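Call for Participants: Robot Open Day at Trostura, Planthorpe

Trostura is looking for people who want to take part in our open day on 3rd June.
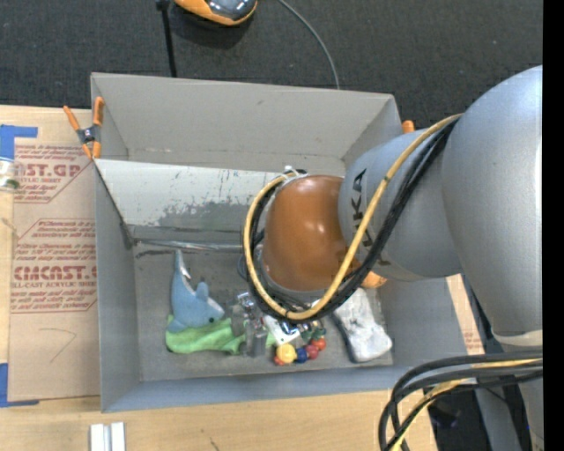 We are a small robotics group with our workshop in the Arkutside building in Planthorpe. Our work is picking: a robot arm takes mixed things out of a bin, one after another. Soft things are still the most difficult for us, for example plush toys and cloth, and we would like to hear what people from outside think when they watch it.

Who we search for

We have 31 places for visitors. You do not need any technical knowledge. We would be glad to have people who handle objects every day in their job, such as warehouse packers, shop workers, nursery teachers or people from repair shops. Students are also welcome. Participants must be 16 years or older, and the visit is in English. If you would like some parts explained in Korean, please write this in your message and we will arrange it.

What you will do

The visit takes two and a half hours. First there is a short introduction in the meeting room, with coffee. After this we go to the workshop in groups of five. Each group watches the arm, a KUKA, working at the bin. Between the runs you may choose which objects go in and how they lie. A member of our staff puts them in place, because visitors stay behind the yellow line during the whole demonstration.

Please bring one object from your home, if you like. It should be smaller than a shoe box, without batteries, glass or liquid inside, and you should not be sad if it gets a scratch. Last June one visitor brought a knitted tea cozy and we spent a very long time with it.

At the end we ask you to fill in a paper form with 11 questions. The form has no names on it. We do not film visitors.

What you get

Lunch is offered to all participants, and we pay your bus or train ticket inside the region when you show us the receipt. There is no other payment.

We also need five helpers

The helpers welcome the groups, bring them from room to room and collect the forms. This is paid work for one day, with a training of one hour on the afternoon before. You should speak clearly, be on time and feel comfortable to stand for several hours. Experience with robots is not necessary. The helpers are chosen by I-seul Myung, who is also responsible for the safety rules in the workshop.

How to apply

Write a short message to Yu-na Chae through the contact page of Trostura. Please say if you apply as visitor or as helper, and which group you prefer, morning or afternoon. Visitors do not need to send a CV. For helpers, half a page about yourself is enough.

The workshop is on the ground floor and can be reached by wheelchair. Please wear closed shoes. Long hair should be tied. Parking is possible behind the building, at the Ham Road entrance.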